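Search this site Enter keywords
Home Units Week 5 Handouts Staff
Reading time: 2 min

Week 5 – Looking after the hands on Ida

Okay, Tuesday's group got through the arm homing with time to spare, so I've written up the hand part properly for everyone else. Ida is the humanoid cell we use for the sorting exercise, and most of the trouble you'll have with it this term will be in the fingers. Binta Ogbonna wrote the first version of these notes and I've pinched her order of work, because it's better than mine was!

Start with the cell in hold and the E-stop within reach of whoever isn't touching the robot. You always work in 2s on this one. Check the fault log before you move anything – code 3080 is a finger that didn't reach its target, and 3725 is the wrist complaining about load. If you see both together, write them down in the order they came up and come find me or Réjean Bergeron. Please don't just clear them (I know, I know, the button is right there).
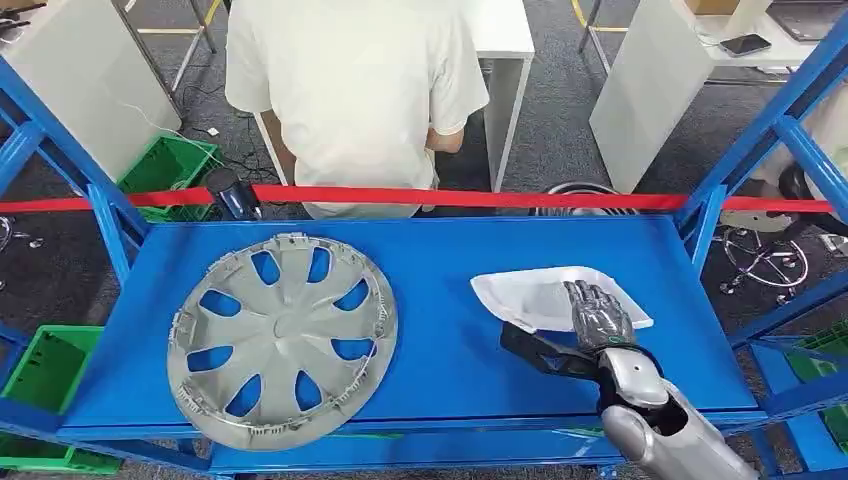
Finger checks come next, and I like to do them with real parts on the blue shelf. Foam blocks are too kind. A stiff round part like the hubcap shows up a lazy thumb pretty quickly, while thin, shiny stuff like the white tray beside it is where I look at the fingertips. You want the fingers out and curled a little over the edge, the way they are on the tray, and no knuckle doing all the work by itself. Try it from a couple of angles, then swap parts and go again. Jog speed stays at 220 on the pendant for all of this, even if you're feeling brave.

If one finger lags, open the hand fully, run the Akande calibration routine for that finger only, and try the same grip again. Still lagging? Then it's probably the tendon tension, and we do that on the bench, with the hand off. Don't go at the screws while it's on the arm.

Wipe the fingertip pads with a barely damp cloth. No solvent, it ruins the grey finish and the pads go slippery.

Log sheet goes in the Skokidska binder, both names on it, faults in the left column. Wrist removal is next week, so bring your small hex keys.

Previous Next Back to top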